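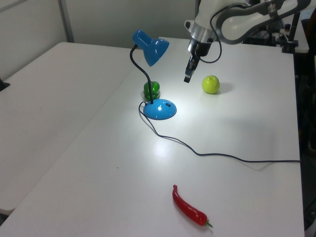
Bench Guides > Tostwood Cell > 5. Setting the table height

I do this section first thing in the morning, before anyone has leaned on anything. You'll need the pendant, a sheet of ordinary printer paper and a bit of patience.

1. Turn the speed down to 5 per cent and leave it there until you're finished.

2. Close the gripper and jog it out over a bare patch of the white table, fingers pointing straight down. Stay well clear of the lamp – the gooseneck bends if you so much as look at it.

3. Slip the paper under the fingertips and come down in the smallest steps the pendant will give you. Stop when the paper drags but still slides.

4. Save that height as TABLE_Z. Ours was 3568 in February and 3679 after Yvette Dufour swapped the fingers, so don't panic if yours has moved. Write the new one in the log.

5. Go up, move across to the far side of the table and do it again. If the two readings differ by more than 2, the table has shifted and you'll want to sort out the feet before you go on.

CAUTION: Check the cable loop at the wrist every time you turn the last joint. It needs some slack, and I've pulled a plug out myself by forgetting.

Note: The lamp cord runs over the tabletop, so keep your test spots away from it. Etornam Gyamfi likes to tape it down, and I don't mind either way.

6. Run the Omstead pick test on the apple before you try the chili. It's a much more forgiving colour and shape!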